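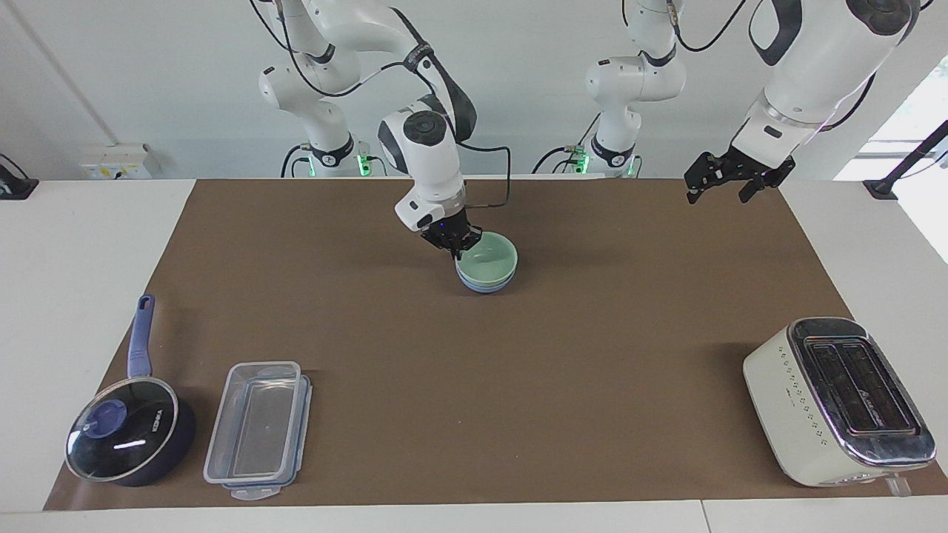
Nesting bowls and lidded pans in one 146 mm drawer: stacking order?
Forum: Kitchen Storage > Small Spaces

drummont_k
Clear height in the drawer is 146 mm. Going in: one green bowl and one light blue bowl of the same size, a navy saucepan with a glass lid and a blue knob, and a clear plastic food container with its own lid. The pan with its lid on is the tallest item. Current plan is bowls nested, container sitting on its lid, pan in the front corner.

Irari
Turn the glass lid over so the knob points down into the pan. You get most of the knob height back. Put a cloth between the lid and the rim.

vuorinen2731
Disagree on inverting. An upside-down lid rests on its outer edge and slides every time the drawer moves. I would keep the lid upright and move the pan to a lower shelf.

drummont_k
The lower shelf is taken. The pan's long handle is the other problem. It only fits on the diagonal, and then it uses up the space next to the container.

Irari
Then the handle goes along the side wall, container beside it, bowls behind. Bowls of the same size don't nest fully, so measure the stack and not the single bowl.

drilach_shelf
Agree with measuring the stack. Disagree with storing the container on top of its lid. The latch tabs stick out and catch on things. Clip it shut or stand the lid on edge.

vuorinen2731
Clipped shut it traps odor. Mine stays open, lid underneath. The toaster stays on the counter in any case, it is too tall for a drawer like this.
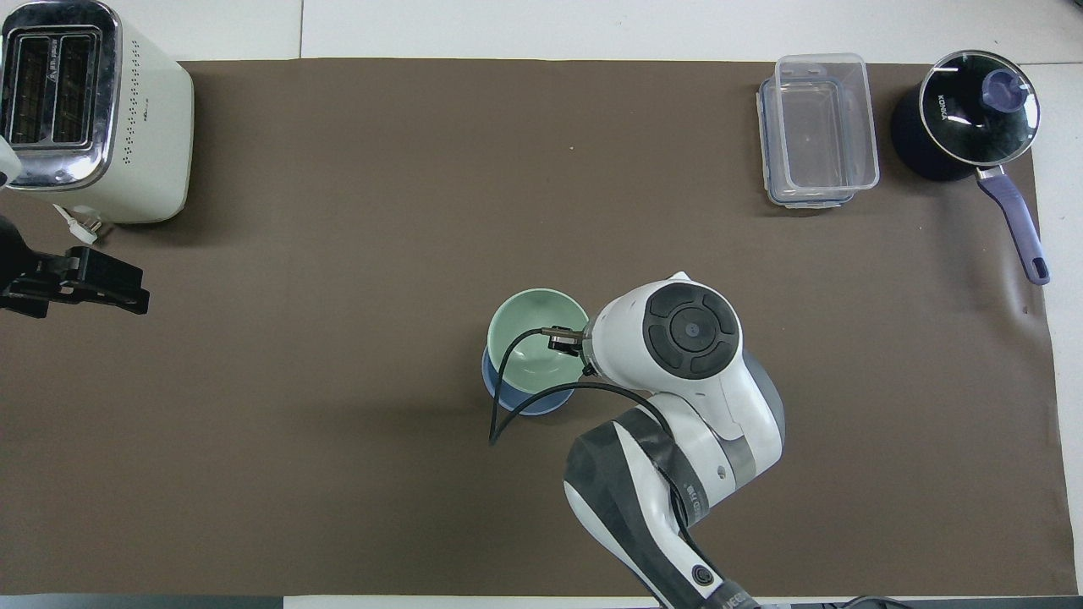 drummont_k
Is a liner worth the 3 mm of height it costs?

drilach_shelf
Under the pan, a liner is worth it, it stops the base from sliding. Leave it out under the bowls if the stack is close to the limit.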